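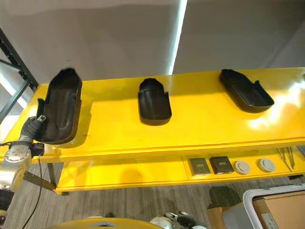
From: Elin Wogan
To: brokdale-knitters list
Date: Apr 6, 2024
Subject: Re: sock yarn pooling again

Lowri Eynon wrote:
> I'm on my third go at the Wumbei socks and the colors keep
> stacking up in one ugly patch over the ankle. I cast on 64 like
> the pattern says. Do I go up a needle size or just give up and
> buy a solid?

Oh Lowri, don't give up! I had the very same thing in March with a skein of Jasgate (the green and rust one, you've all seen it by now) and I ripped that heel out more times than I want to admit. Going up a needle size did help a little, but my fabric got so floppy I didn't like it.

What fixed it for me was working from both ends of the ball and switching every 2 rounds. It's a pain for the first inch and then your hands just get used to it.

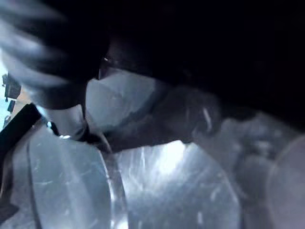
Mererid told me she skips all that and adds stitches at the gusset until the patch breaks up, but she has much wider feet than I do, so maybe that only works for her?

Also, if you do end up wanting a solid, I have 161 yards of charcoal left over from Eirlys's hat. Not enough for a pair, but plenty for heels and toes (I love a dark heel!). Say the word and I'll bring it next time.

Elin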